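Table top, March: grain direction and one remote control

March 8, 2019

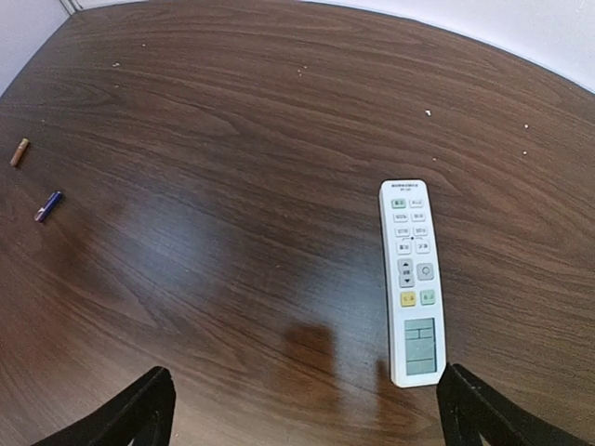

The dark brown table with the white remote on it.

The table top is 1430 mm long and 610 mm deep, and the grain runs the long way. I refinished it last month with Lamrani hard oil, two coats, 30 hours between them. The can says one coat is enough for furniture. On dark wood I disagree - after one coat the lighter streaks still looked dull from the window side.

Sanding was by hand, 180 grit and then 240, always along the grain. I tried a random orbital sander on the underside first and it left swirls that only showed up once the oil was on. The underside can stay like that.

The remote is the only thing allowed to live on the table for now. It is a slim white unit with small buttons in two columns, and the lettering on them appears to be Japanese. I don't read it. The parts I can work out are the gray rocker with the up and down triangles and the round gray button next to it with the power-style symbol. For the rest I am making a label key on an index card, one line per button, left column first. The pale green and pale yellow ones will go on the card by color.

I looked at the Desari wall holder for it. The back plate needs two screws, and I don't want more holes in a white wall I painted in the fall. A felt pad on the table would do the same job, but felt sheds on fresh oil, so that waits until April.

Next is the edge of the table. It got less oil than the top and it feels rougher under the hand. One more thin coat, wiped off after 20 minutes.

Recent posts
Clovura shelf brackets, load notes
Re-gluing a chair rung
Bandidora drawer runners: fitting order

Contact | Copyright 2019 | Back to top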